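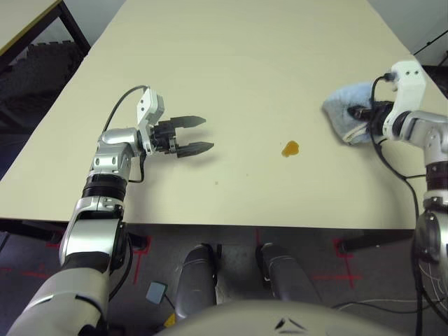
What does the Finstead Table Spills set cover?

Small liquid spills on dining and work tables, the cloths used to wipe them up, and the notes kept on each clean-up.

Finstead Table Spills – data card

Summary

Finstead Table Spills is a collection of still pictures and written records concerning the wiping of tabletops. It was prepared by Asamico and is maintained by Gonçalo Neves. The present release contains 600 records. Each record consists of one picture and one short text entry, linked by a shared record number.

Subject matter

The collection is limited to spills that a person would ordinarily deal with using a single cloth: tea, juice, cordial, cooking oil, broth and similar liquids. Broken glass, spills on upholstery and anything requiring a mop are outside its scope. Records were taken at two sites, Ratik and Pumphrey. The tables at both sites are light in colour, and users should not expect the records to represent dark timber or patterned surfaces.

The picture that opens this card shows a small amber-orange puddle on a cream-coloured table, with a light blue folded cloth resting near the right edge.

Fields

record – the record number
site – Ratik or Pumphrey
liquid – as written on the preparation sheet; left blank where the sheet was incomplete
colour – plain colour word, Canadian spelling (grey)
cloth – folded, bunched or flat
stage – before, during or after wiping
remarks – free text, usually one sentence

The stage field is entered by the person who prepared the table. It should not be inferred from the picture alone, as a finished table and an unused one may look alike. Crumbs, specks and old marks on the tabletop are not recorded as spills unless the remarks say so.

Preparation of tables

Tables are wiped with warm water and a little dish soap, then dried with a separate towel. The liquid is poured from a spoon or small cup. Cloths are laundered without fabric softener and folded in half twice before use. Sticky liquids are followed by a second pass with a rinsed cloth. Used cloths go directly into the wash and are not returned to the shelf.

Known limitations

Clear liquids are under-represented. Glare from overhead lights affects some of the Pumphrey records, particularly those taken in late afternoon. Colour words were assigned by two readers – where they disagreed, both words are kept, separated by a slash.

Changes

August: blank liquid entries from Ratik checked against the paper sheets. Duplicate remarks removed.

Corrections should be addressed to Gonçalo Neves and should quote the record number.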